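July, home by six

Finally went to the open day at the Midwood works, having told everyone for weeks that I would. They take old office computers to bits there, and the bit people come for is the robot that does the fiddly end of it. The system is called Skedama. Flukent make the software, Koivisto make something underneath it that I failed to follow, and there was a banner for each.

We were let in 8 at a time and stood behind a yellow line. Our guide had a headset microphone and a room the size of a school hall to use it in, so she was very clear indeed. The firm gets 2,000 machines a month and wants to strip 400 of them without a person touching a screwdriver. I asked what happens to the other 1,600 and was told that was a good question.
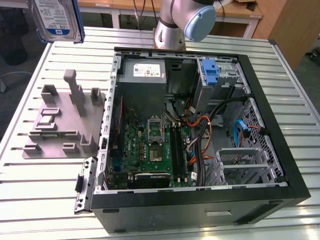 Skedama's bench, with a tower on its side and the grey parts holder next to it.

I had expected speed. What I got was more like watching my uncle carve a chicken for guests. A long think, a small move, another long think. A man beside me filmed the lot and I hope his family enjoy it. All the same I stayed for a second turn, and felt rather fond of it by the end. The insides of those old PCs are a proper mess of cable and I'd not fancy it myself.

The grey holder is 3D-printed, and apparently they redesign it most months. The guide was prouder of that than of the arm.

Tea was 800 yards away in another building. One biscuit each. I took a leaflet and left it on the bus. Must look out the old computer in the loft, they'll have it for nothing if I can get it down the ladder.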